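Häufige Fragen: Hausarbeit und Werkbankarbeit mit Greifern

Stand: 31. Oktober 2021
Bearbeitung: Darcy Boychuk, Arbeitsgruppe Handhabung, Henen

Für wen ist diese Seite gedacht?
Für Einrichtungen und Betriebe, die bei uns anfragen, ob sich eine bestimmte Tätigkeit bereits an eine Maschine abgeben lässt. Fragen zu Preisen und Lieferzeiten beantwortet der Vertrieb in Hosell.

Kann ein Roboter heute eine Wohnung aufräumen?
Nein. Einzelne Teilaufgaben sind lösbar, sofern Gegenstand, Ablageort und Beleuchtung bekannt sind. Eine durchgehende Aufgabe wie »Zimmer aufräumen« besteht aus vielen solchen Teilaufgaben, und die Fehler addieren sich. Scheitert ein Griff, muss das System den Fehlschlag erkennen und neu ansetzen. An dieser Stelle brechen die meisten Abläufe ab.

Welche Tätigkeiten gelten als gelöst?
Saugen und Wischen ebener Böden, mit Einschränkungen bei Kabeln und Teppichfransen. In der Werkstatt: Palettieren gleichförmiger Kartons, Beschicken von Maschinen mit Teilen in fester Lage, Schrauben an fixierten Baugruppen.

Welche nicht?
Wäsche falten in wechselnden Größen, Geschirr aus einem gemischten Stapel nehmen, Betten beziehen, Kabel verlegen. Ebenso der Umgang mit Behältern, die nachgeben oder keine glatte Fläche bieten.

Warum sind ausgerechnet Körbe schwierig?
Ein Kunststoffkasten nach Norm hat ebene Wände und eine definierte Griffkante. Ein geflochtener Korb hat beides nicht. Der Rand ist ungleichmäßig dick, das Geflecht kann unter Druck nachgeben, und die Öffnung in der Stirnseite liegt je nach Drehung an einer anderen Stelle des Kamerabilds. Sauggreifer scheiden aus, am Geflecht baut sich kein Unterdruck auf. Es bleibt der Backengriff am Rand oder das beidseitige Fassen an den Enden.

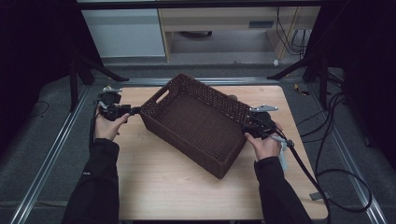 Brauner Flechtkorb, leer, an beiden Enden mit Handgreifern gefasst.
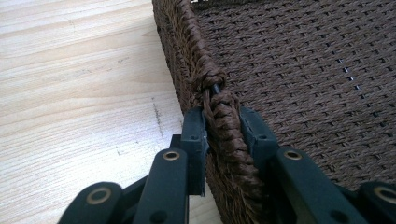
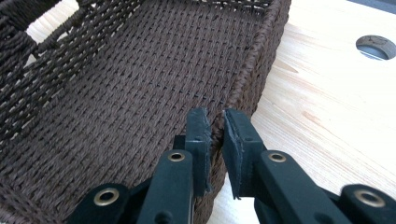

Reicht ein Greifer oder braucht es zwei?
Das hängt von Länge und Gewicht ab. Mit einem Greifer lässt sich ein leerer Korb verschieben oder ankippen. Zum waagerechten Anheben eines gefüllten Korbs sind 2 Greifer erforderlich, deren Bewegungen aufeinander abgestimmt sein müssen. Laufen sie auseinander, verformt sich der Korb oder rutscht aus den Backen.

Welche Rolle spielen die Backenbeläge?
Eine erhebliche. Weicher Belag legt sich in die Struktur des Geflechts und verteilt den Druck, verschleißt jedoch an rauen Oberflächen. Harte Backen halten länger, rutschen aber auf glattem Material und können einzelne Stränge verschieben. Beläge sind als Verbrauchsmaterial zu behandeln und vor jeder Versuchsreihe zu prüfen.

Muss die Kraft am Greifer gemessen werden?
Für starre Teile genügt oft die Öffnungsweite. Bei nachgiebigem Material sagt die Öffnungsweite wenig über die Haltekraft aus. Wir empfehlen eine Kraftmessung oder zumindest die Auswertung des Motorstroms.

Wie bewerten Sie, ob eine Tätigkeit automatisierbar ist?
Nach dem Verfahren Prernudik, Ausgabe August. Die Tätigkeit wird in Einzelschritte zerlegt, jeder Schritt wird 10-mal in veränderter Ausgangslage ausgeführt. Mehr als 2 Fehlgriffe in einem Schritt führen zur Einstufung »nicht geeignet«. Ein manueller Eingriff zählt als Fehlgriff.

Gilt das Ergebnis auch für andere Räume?
Nur bedingt. Andere Tischhöhe, anderer Untergrund und anderes Licht erfordern eine erneute Prüfung. Die Einstufung gilt für den geprüften Gegenstand, eine Übertragung auf »alle Körbe« ist unzulässig.

Lohnt sich ein Roboterarm im Privathaushalt?
Derzeit nicht. Anschaffung, Einrichtung und Absicherung des Arbeitsraums stehen in keinem Verhältnis zur eingesparten Zeit. In Wäschereien und Kommissionierbereichen fällt die Rechnung anders aus, wenn Behälter und Abläufe vereinheitlicht werden können.

Wie reiche ich eine Tätigkeit zur Prüfung ein?
Formular Fraser ausfüllen, Maße und Gewicht des Gegenstands angeben, Material des Untergrunds nennen. Bei Flechtware bitte zusätzlich die Randstärke an der dünnsten und an der dicksten Stelle messen. Unvollständige Formulare gehen ohne Prüfung zurück.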